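Storing hotpot base and sauce sachets in a small pantry

Last updated 18 February 2024

Applies to: sealed retail bags of hotpot base, single-serve sachets, dry seasoning packets.

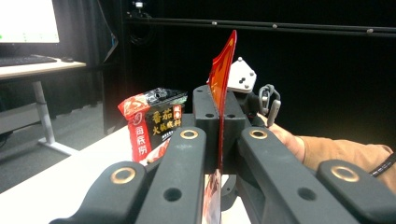

What you need

One lidded bin for full-size bags, one narrow open tray for sachets, a permanent marker, a dry cloth and a clear stretch of table. The Dulteo tray used for this guide is 35 cm long and takes sachets on edge in a single row.

Step 1: Sort by format

Separate full-size bags from thin sachets. Mixed together, the sachets slide under the bags and get missed until they are past date. Keep tomato base apart from spicy base, as the bags can look alike from the side.

Step 2: Check the seals

Run a finger along the top seal of each bag. A crinkled seal is normal. An open channel or an oily film is a fault, and the bag should be thrown out. Press each sachet lightly at the corners and wipe off any residue.

Step 3: Mark the date

Copy the best-before date to the front of the bag in marker. Write month and year only. Do not cover the flavour name or the cooking directions.

Step 4: Load the bin and tray

Stand bags upright, label facing out, earliest date at the front. Stand sachets on their short edge with the printed side forward. Fill the tray to no more than 70 per cent so that one sachet can be pulled without lifting its neighbours.

Step 5: Place on the shelf

Use a shelf away from the stove and out of direct sun. Opened base goes in a sealed container in the fridge. Follow the storage time on the packet.

Repeat the date check every 4 months, starting in March.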